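野鳥写真フェアと観察小屋の見学記

2023/6/3

鳥を撮る人間が集まる催しに、鳥はほとんど来ない。グローニッツの野鳥写真フェアに着いて最初に見た鳥は、駐車場でパン屑をつついているスズメだった。望遠レンズを抱えた来場者は誰もそちらを向かない。かわいそうなので一枚撮った。ブレていた。

会場は町の公民館で、入場料を払うと首から下げる札と、フクロウ形のクッキーをくれる。クッキーは首が折れていた。受付の人は「フクロウはよく回りますから」と言って、次の人の札を探しはじめた。

午前は写真展を見てまわった。お目当てはアウシュラ・ユシュカさんのヨタカの連作で、枯れ葉の上に枯れ葉が座っているような写真が続く。しばらく眺めていると、葉のひとつに目があることに気づく。隣の紳士は最後まで気づかず、「落ち葉の質感がいいですな」と感心して去っていった。展示の最後に本人が書いた撮影メモがあり、一羽を撮るのに78晩通ったとある。わたしは三晩目で風邪をひく自信がある。

昼食は中庭の屋台でスープを買った。3000円の図録を買うかどうか悩みながら飲んでいたら冷めた。図録は買った。

午後の部は、鳴き声の録音とデータ整理の講座。野外に置きっぱなしの録音機が集めた音を、家のパソコンで聞き分けようという話である。講師のオラシオ・ロウロさんによれば、録音が3000時間を超えたあたりから家族が口をきいてくれなくなるそうだ。客席の何人かが深くうなずいていた。

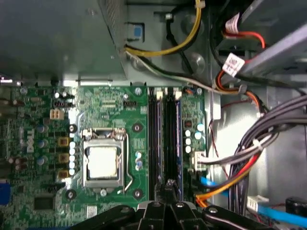 デル製デスクトップ機の基板。中央にCPUが見える。

講座で聞かせてもらった録音のうち、ヨタカらしい声は5本。残りは風と雨、それに農道を行くトラクターだった。トラクターの声はもう完璧に覚えた。ロウロさんはルルテルという集計用の自作ソフトも見せてくれたが、これが犬の声をときどきフクロウに分類する。直す予定はあるかと質問が出ると、「犬のほうに相談しています」とのこと。

夕方は希望者だけでバロス湿原の観察小屋へ移動した。板張りの細長い小屋で、覗き窓の高さが大人には低すぎ、子どもには高すぎる。全員が中腰のまま日暮れを待つ。四月に来たときはここでサンカノゴイの声を聞いたのだが、そう口にした途端、周囲の目が少し冷たくなった。この手の自慢は帰りのバスまで取っておくものらしい。

暗くなる直前、葦の上を何かが横切った。わたしはコノハズクだと思い、前の席の二人はコウモリだと言い、後ろの人は「今、何かいました?」と言った。シャッターを切れたのは一人だけで、写っていたのは見事な葦である。

帰りのバスは渋滞もなく、わたしはサンカノゴイの話を二回した。次の見学先はスクンドゥヴィエルの渡り鳥観測所を考えている。申し込みは往復はがきのみ。はがきはまだ買っていない。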